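Ruverlow Robotics Club
About us

Home
About us
What we do
Join the club
Contact

Who we are

Ruverlow Robotics Club is a club for students in Years 9 to 12 who want to learn how robots work by working with them. We meet every Thursday after school in the technology room of Ruverlow Secondary College, from 3:45 until 6 o'clock. At present we have 11 members. This is a small number for a school of our size, but it suits the room and it suits the equipment, and everybody gets their turn.

The club began with line-following cars on the floor of the library. They were good fun, and the younger students still build them in the holiday program. After some years the older members asked for something more difficult. They wanted to work with arms, because an arm has to touch things, and touching things is where a robot makes most of its mistakes. The school agreed to help, and the parents' association ran two sausage sizzles and a trivia night in our favour. Now the arms are the main part of our program.

What we do

Our project is called Presora. Its subject is the kitchen table. Members teach a pair of robot arms to do small jobs that a person does at breakfast without thinking: to pick up a spoon, to put it in a bowl, to move a cup from one side to the other, to fold a cloth. We choose jobs that look easy, and then we learn why they are not.

A member moves the arms through the job by hand control, and the computer records the movement together with the camera pictures. We call one such recording a run. When there are enough good runs of one job, we train a program on them and let the arms try alone. Up to now the club has kept 1646 runs. Many more were thrown away, and the members decide themselves which ones to throw. There are sometimes long discussions about this. One student will say that a slow run is still a good run, and another will say that it teaches the robot to be hesitant.

The table is always covered with the same black cloth, and the members iron it at the start of term. We learned to be strict about such matters in our first year, when a change of tablecloth in the middle of a job cost us three weeks of work.

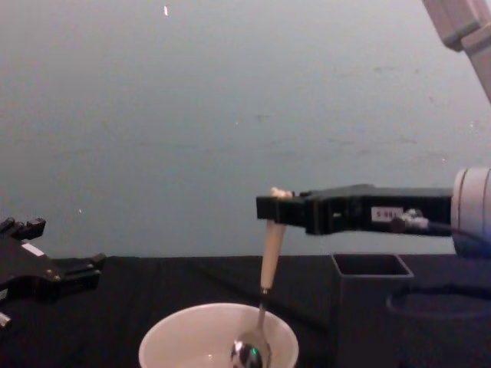 The spoon was the first job on our list and it is still the one we give to new members. A spoon has a thin handle, it turns easily between the fingers of a gripper, and if it is held a little too low there is no room left to bring it down into the bowl. New members usually hold it too tightly in their mind, if I can say it like this – they watch only the gripper and forget to watch the end of the spoon. After two or three meetings they begin to look at the right place.

From the spoon we go to the cup, and from the cup to the cloth. The cloth is the hardest. Last year our best program folded it correctly 11 times out of 50, and the members were very happy with this result. The year before, it was zero.

Not all of our work is done at the table. Members write the code that sorts the runs, they keep the log book, they look after the cables, and they print small parts when a part is needed. A student who does not like programming can still be very useful here. Two of our present members came from the art class, and they have the most careful hands in the group.

The Dankwa Challenge

Each spring we take part in the Dankwa Challenge, a friendly competition between schools of the region. Every team receives the list of jobs in the morning and has until the end of the afternoon to teach its robot as many as it can. Teams may help each other, and lending of tools and batteries is encouraged. We have taken part three times. Our best place is fourth, and we also received the prize for the clearest log book, which hangs near the door and is pointed out to all visitors.

The trip is by bus, 152 kilometres each way, and we leave at 5 o'clock in the morning. Students who cannot travel on that day may join the home group, which follows the results and answers questions by telephone. In our last Challenge the home group found a mistake in our sorting code while we were eating lunch.

How a meeting goes

3:45 – Something to eat, and a short talk about last week
4:00 – Check of the arms, the cables and the emergency stop
4:15 – Work in pairs: one member at the controls, the other at the log book
5:00 – Pairs change places
5:45 – Packing up, floor swept, arms in the rest position

A teacher is present at all times. When the arms are switched on, long hair is tied back, and hands stay behind the yellow line on the floor. A member who breaks this rule sits out until the next meeting. It has happened only once, and the student in question now explains the rule to the others.

Who supports us

The room and the power are given by the school. Our computer for training comes from Sterkero, a repair workshop in our town, which also lets two of our members do their work experience there each year. We thank them very much. We thank also the families who drive students home in winter, when the last bus has already gone.

How to join

You do not need any experience. We ask that you come to three meetings in a row before you decide, as the first meeting can be confusing and the second one is often a little boring. The fee is $50 for the year and it covers the food, the materials and the bus to the Challenge. If the fee is a difficulty for your family, please speak with the school office and it will be arranged quietly.

New members can start at the beginning of any term. Parents are welcome to visit from 5 o'clock, and the door beside the bicycle racks is open until we finish.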